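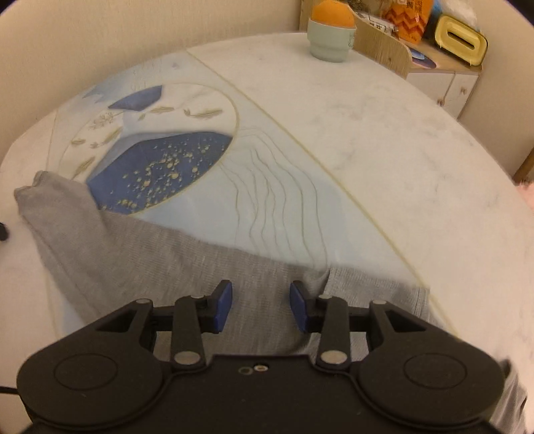 Hi all,

Sorry for the slow answer, I was away until Friday and only now got through the pile. I'm putting the question back in so you don't have to dig for it:

> On the sourdough thing: mine rises fine in the bowl and then
> spreads out like a pancake the second I tip it onto the tray.
> Same flour as always (the Wamska strong white, 2 bags of it
> left). Is it the flour, the cold kitchen or me?
> Also, does anyone still have the rye recipe from the Brurura
> weekend? I lost my copy.
>
> Sihan Long

Sihan, I had exactly this all last November and I blamed the flour too! I even switched brands for a while and got the same pancakes, only more expensive. What fixed it for me was letting it go for less time in the bowl. I used to wait until it had doubled, because that's what my old book says, and by then mine was all puff and no strength. Now I shape it when it's grown by maybe half, put it in the basket and leave it in the fridge overnight. Straight from fridge to hot oven, no sitting about on the counter.

The other thing is water. If you're still using the recipe Sheehan posted, it's a pretty wet dough. Try holding back 35 grams and see how it feels in your hands - you can always work a bit more in later. And do a second round of shaping after a short rest, that made more difference than I expected (I'd been skipping it for years, pure laziness).

I do have the rye recipe, but it's the big batch version that starts with 2000 grams of flour, so you'll want to cut it down unless you're feeding the whole street. I'll type it up tonight and send it as its own message so it's easier to find.

One question back from me: has anybody baked in one of those Bello lidded pots? Mine is on its last legs and the handle wobbles. I'd like something I can lift with oven gloves on.

Let us know how the next loaf goes, Sihan!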